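Unit 6 handout: The dropped-part fault on the Koskela cell
Instructor: Cosimo Sartori

Background. The cell runs one arm with a two-finger gripper and a wrist camera. It was set to do 2,000 pick cycles unattended. It stopped at 1,828.

What happened. The arm closed on an empty spot, got a "closed" signal, and carried nothing to the bin. It did this on 2 cycles in a row before the bin scale raised an alarm. The log showed no gripper error for either one.

Causes to know:
The program read "fingers closed" as "part held." Those are separate states and need separate checks.
The vision threshold had been lowered in February to catch small parts. At that setting a speck on the table can score as a part.
Finger wear was inspected every 200 cycles on paper, but the sheet had no place to write down what was found.

Before restarting, jog the arm to the pick height with the fingers open and look at the wrist view. Stop the cell and lock it out before you reach in to wipe the table.
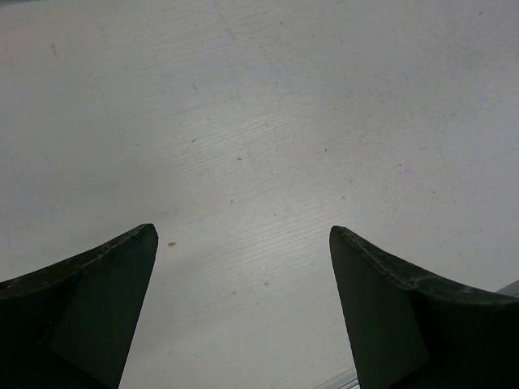 The fix was a minimum-width check after each close. If the fingers travel past the part width, the arm stops and holds position.

For next class: read the Clullden report, section 2, and write the check as a state diagram.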